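Leave my packets alone

July 16, 2018

I stood in the tea aisle for a good five minutes last week looking for a box of tea I have bought for most of my adult life. I knew where it lived. Second shelf from the top, left of the fruit ones, orange box with the brown stripe. No orange box. I went up the aisle and down again, asked a lad with a trolley, and he reached straight past my shoulder and handed me something pale grey with tiny writing on it. "They've changed it," he said, rather kindly. It was the same tea! Same bags, same price (well, 31p more), in a box that looked as if it ought to have hand cream in it.

I've been cross about it ever since, and I've decided I'm right to be cross.

My trouble is that I don't read when I shop. I don't think many of us do. I go round with my mind on what's in the freezer and whether I've paid the window cleaner, and my hand goes out to the colours it knows. Yellow tin, blue bag, red lid. My mother sent me to the corner shop with a list before I could spell half of what was on it, and I came home with the right things, as she'd told me what they looked like. "The flour with the green bag, love." I still think of it as the green bag flour. I couldn't tell you who makes it.

Then someone in an office decides the green bag is tired. I do understand that people have to do something all day. But the new one is always the same new one, have you noticed? Cream or grey, thin letters, a little drawing of a leaf. Kener did it to their biscuits and Tanui did it to their coffee, and now I pick up the decaf by mistake one time in three and don't find out until I'm yawning at eleven in the morning.

My friend Calum Laing used to work in packaging and he thinks I'm being an old grump. He says sales go up when you freshen things, that younger shoppers like it plain, and that I'd get used to it in a month. He may have a point about the month. I did get used to the new milk lids, though I moaned all through October. But getting used to a thing is only what you do when you haven't been asked. And I'd like to know how many of those extra sales were people like me buying decaf.

It matters more for some of us, too. My neighbour Rutilio Esquivel has bad eyes and does his shopping almost entirely by colour and shape. When Plurus changed their soup tins so that every flavour came in the same white with a thin band round the bottom, he had mushroom for a fortnight. He hates mushroom. He laughed about it, but he also stopped buying the soup, and I don't suppose anybody wrote that down as a reason.

I'm not asking for everything to stay as it was in my gran's pantry. Put less plastic on it, by all means. Make the writing bigger, please do, and put the allergy bits where people can find them. Just leave the colour be. If you must have your leaf, have a small one somewhere round the back.

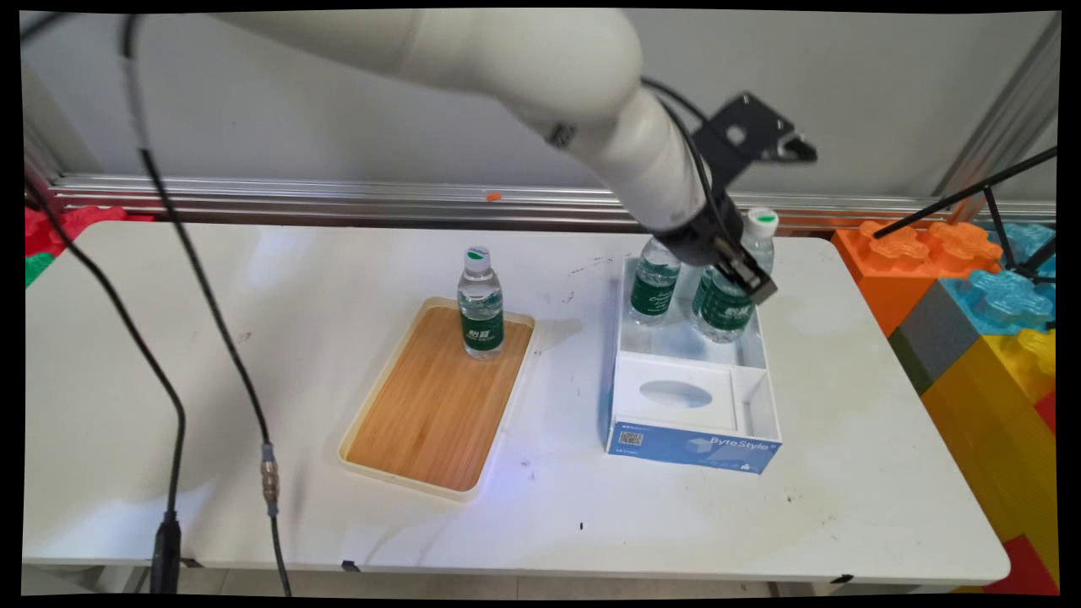

Colour does the work long before the words get a look in, and I wish the people in charge of these things would try shopping without their glasses for a week. I can tell a washing powder from a dishwasher powder at the far end of an aisle if they've been left in their old colours. Give me a bottle with a green label, like that one on the white table, and "the green one" is all I need to remember, whatever the writing on it says. Paint that label grey and I'd be back to squinting at the small print with a basket over my arm and somebody behind me sighing. I've started writing to the companies, by the way. Cukance sent me a very polite reply and a voucher for their new oatcakes, and I've been round the shop twice and still can't find them.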